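Best way to organize a small entryway with five people's coats?

Asked on Puvley Home Help, Wednesday, August 27, 2025
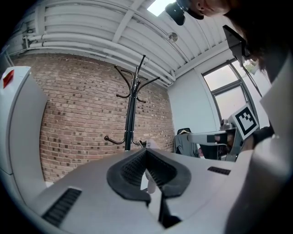

Coat rack and the tall white cabinet with the red label

Hi all! We moved into our first house in March and I love it to bits, but the entryway is tiny and there are five of us. The front door opens straight into a short hall, then it's the stairs, so there is no closet anywhere near it. Right now coats end up on the banister, on the kitchen chairs, and on one memorable evening in the bathtub.

I've been reading everything I can find and keep going in circles. A freestanding rack? Hooks on the wall? A bench with cubbies? I'd like to do this before it gets cold and the big puffy coats come out. The walls are old plaster and I'm a bit scared of drilling into them. We can spend up to $600 but I'd be thrilled to spend less. Ideas very welcome, the weirder the better!

nindeck_porch

Oh, I love this kind of problem! We had five in a house with a hall you could barely turn around in, and the thing that fixed it was deciding that only the coats in use that week live by the door. Everything else goes upstairs. Try it for a weekend before you buy anything, you might be amazed at how much room you have.

After that I'd go for wall hooks over a freestanding rack. Racks are great in a big square hall, but with kids all the heavy stuff gets hung on one side and over it goes. Put up two rows of hooks, a high one for the grown-ups and a low one at the height of your shortest kid's shoulder. My kids started hanging their own coats up the very day the low row went in (I may have cheered).

About the plaster: don't screw single hooks into it. Get a plain board, pine is fine, find the studs, and screw the board into the studs. Then the hooks go into the board and you can move them whenever you like. In old plaster a magnet works better than most stud finders. Slide it along the wall until it grabs a nail head, then check straight above and below for more. If you get a vertical line of them, you've found your stud. Drill pilot holes, go slow, and put a strip of painter's tape where you're drilling so the surface doesn't chip. I painted our board the same color as the stair trim and it looks like it came with the house!

Spend what's left on a good boot tray and a really tough doormat. Wet boots ruined our floor long before coats were ever a problem.

Trutora

hooks. get the big ones not the little cute ones, a winter coat slides right off the little ones

honorato1762

Agree with the board idea, it's so good. I want to put in a word for the space above your head, though! If your hall has a decent ceiling, run a shelf just above the high row of hooks and stick baskets on it, one per person, for hats and gloves. Ours are all different colors so there's no arguing over whose is whose.

I'd skip the bench with cubbies. I know they look gorgeous in the magazines, and I had one, but in a narrow hall everybody walks into it, and the cubbies fill up with mail and dog leashes. A folding seat on the wall is wonderful if you need somewhere to pull boots off, and it takes up next to nothing when it's folded. Mine needed a stud on both sides, so measure where your studs are before you order one.

One more thing, check which way your front door swings before you pick the wall. Puffy coats stick out a lot farther than you'd think, and I had to move our first board because the door kept catching a sleeve. Have fun with it, and please come back and tell us what you went with!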